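Suturing & Skills Lab | Threads | Saved by 20

1/ Notes on throwing knots in soft tissue blocks on the bench, with a robotic needle driver. This is for people who already tie reasonably well in foam pads and find that none of it carries over. Posts are numbered so you can skip the ones you know.
6 replies · 20 likes

2/ The block. Foam pads hold their shape whatever you do to them. A soft, rubbery block moves towards the needle, closes over the bite and bulges when you cinch. If you have only practised on foam, expect your first few bites to be too shallow. Mine were, for most of January.
3 replies

3/ Surface. Wet tissue has a shine that hides small creases under a bright light. Drop the light a little and look at the surface from an angle before you choose an entry point. A crease running through the bite will open as you pull, and the knot ends up sitting in a dip.
2 replies · 6 likes

4/ Marking. I draw the line I intend to close before I start. Ink on a moist surface smears as soon as an instrument rests on it, so treat the line as a guide for the first stitch or two and no more. Blot, draw, wait, then blot again. The Sterisen pens last slightly longer than the Vaughan ones on the blocks we use. Neither stays put.
6 replies

5/ Thread. Coloured thread shows up against pale tissue and costs nothing extra. Teal is the one I order. It reads well beside red or orange marking, and you can tell the tail from the working end at a glance. Undyed thread under a glossy highlight disappears.
2 replies · 3 likes

6/ Length. Cut shorter than you would for open work. Long thread gives you a loop you have to manage outside your view, and it will find something to catch on. If you are reaching more than twice to pull the slack through, it is too long for a single interrupted stitch.
3 replies

7/ Twist. Every wrist rotation goes into the thread. Drive, release, regrasp, rotate, and after one stitch you have a strand that wants to coil. It then locks early when you try to slide the throw down, and you get a knot that looks closed but is standing off the tissue.
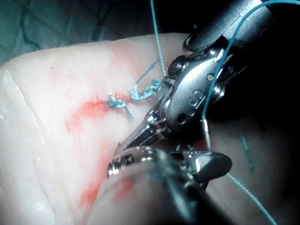

8/ Reading a finished knot
The teal knot sits at the edge of the red streak, which is where I look first. Then the tail: short, and clear of the loops. Then the strand coming off the knot towards the jaws. It spirals and kinks along its whole length, and I would not start another throw on it in that state.
20 likes · 6 shares

9/ Taking the twist out
Let go of the strand near the knot, take it again further along and let the free end hang. Most of the twist will leave on its own. If it does not, roll the wrist the opposite way in small steps, watching the strand and ignoring the handle position. Do not pull a kink straight. It weakens the thread at that point, and braided thread frays there as well.
3 replies · 6 likes

10/ Tension
With no feel through the handles, you have to judge tension by eye. Three things I watch: the tissue on either side of the knot, the angle of the strand, and whether the loops have stopped getting smaller. When the loops stop moving, you stop. Any further pull goes into the tissue, and a soft block will tear at the exit hole before the thread gives.
2 replies

11/ Where the second instrument goes
Keep it low and near the work, ready to steady the tissue or take the tail. Resting it lightly is fine. Pressing is a bad habit – the block deforms, your bite depth changes and the marking ends up on the metal.

12/ Tails
Leave the first tail short enough to stay in view, long enough to grasp. If it vanishes under the loop while you wrap, it was too short. If it wraps round the jaw, too long. There is a narrow range, and it varies with the thread size, so write yours down for each one.
6 replies

13/ Blocks, for those who asked. I have tried the Orine and the Wolara. Orine is firmer and holds a bite better, so it flatters you. Wolara is softer and tears if you are careless. Start on the first and move over once your knots lie flat. Keep either one covered between sessions.
3 replies · 20 likes

14/ A drill. Six single knots along one line, evenly spaced, same tail length on each. Untwist the strand before every new throw even when it looks fine. Stop at six, cut them out and look at the undersides of the loops. Over 20 in one sitting and I get sloppy, and practising sloppy knots is a poor use of a block.
2 shares

15/ Running stitches need a separate thread, as slack is handled quite differently. I will add it under this one when I have notes worth posting.

March 28, 2022 · 20 shares · 6 quotes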